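4.2 Finger shape and camera position on the hand-held grippers

The second set of trials compared two finger designs on the same hand-held body. Both were built around the Hellgate parallel mechanism described in Section 3, and both used the same trigger, marker cube and cable routing. The only parts changed between conditions were the fingers and the bracket that holds the wide-angle camera. All trials took place in the small office at Zadevside, on the plank floor and at the white desk, so that lighting and working height stayed the same from one condition to the next.

The desk telephone was chosen as the main test object. It has a smooth sloping body, a handset that has to be lifted straight before it can be turned, and a coiled cord that pulls back on the hand. In the January pilot, the flat fingers supplied by Grendex held boxes and bottles well but tended to slide along the handset when it was gripped near one end. The curved fingers were drawn up in response to this. Figure 6 shows the view from the camera on the gripper body as it is used for training, with no correction for lens distortion.

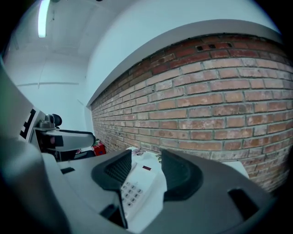 Figure 6. Wrist camera view with the desk telephone between the open fingers. The second gripper is at the left.

Each condition was run for 200 trials. A trial began with both grippers held out and open, and ended when the handset was back on its rest or when the operator gave up. Operators worked with both hands throughout, one gripper steadying the body of the telephone and the other lifting the handset. They were told to work at whatever speed felt comfortable, and no trial was repeated because it looked untidy.

The wide lens has one clear cost. Straight edges near the border of the view are strongly bent, and the gripper body takes up a good part of the lower half. We tried a narrower lens on the Krawczyk bracket for a short time and went back to the wide one. With the narrower lens the second gripper was often lost from view during two-handed work, and the policy had no way of telling where the other hand was. With the wide lens it could usually be found, along with its marker.

Pose was recovered from the square markers. One marker cube is fixed at the base of each gripper, with a different pattern on each printed face, and the head camera tracks both cubes while the operator looks down at the work.

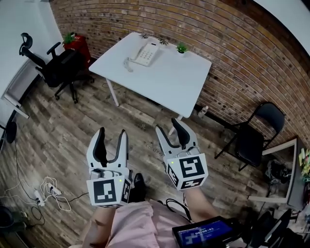
Time stamps were taken from a hand-held timer started at the beginning of each session and shown to the head camera before the first trial. This is a crude method, but it let us line up the three video streams without a wired trigger. Where a marker was hidden for longer than 700 ms the trial was flagged, and the missing part of the path was not filled in. Flagged trials were kept for the count of successful lifts and left out of the path error figures.

With the curved fingers, 98 per cent of trials ended with the handset back on its rest. The flat fingers did less well, and most of their failures came at the same point, when the handset was turned and the cord came under tension. The curved fingers were slower to place, as the operator had to line up the scoop with the handset before closing. On the keypad task, where one finger tip is used to press a single button, the order was reversed. The curved tip is broad and often pressed two buttons together.

Marker loss did not differ between the two finger designs. It depended far more on how the operator held the wrist. When the grippers pointed down towards the floor the cubes were well placed for the head camera, but reaching across the desk turned one cube side on. A larger cube would help with this and would also add weight at the hand, so we left the size unchanged for the trials in Section 4.3.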